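3.2 Clinic visits and hand comfort

We were delighted by how warmly patients at the Niltdale practice took to longer first visits. Of the 636 women enrolled, 100 chose to see the same doctor from the first prenatal visit through delivery – and they kept nearly every appointment.
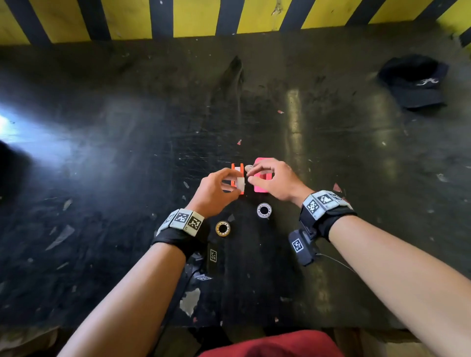
Figure 2. Two-handed work with small parts, a band on each wrist.

Wrist pain late in pregnancy came up again and again in these talks, most often after week 36. Antoniuk and Tymoshchuk found the same thing in Vallejo, and their short intake form worked beautifully for us. We kept its wording and added one question on sleep.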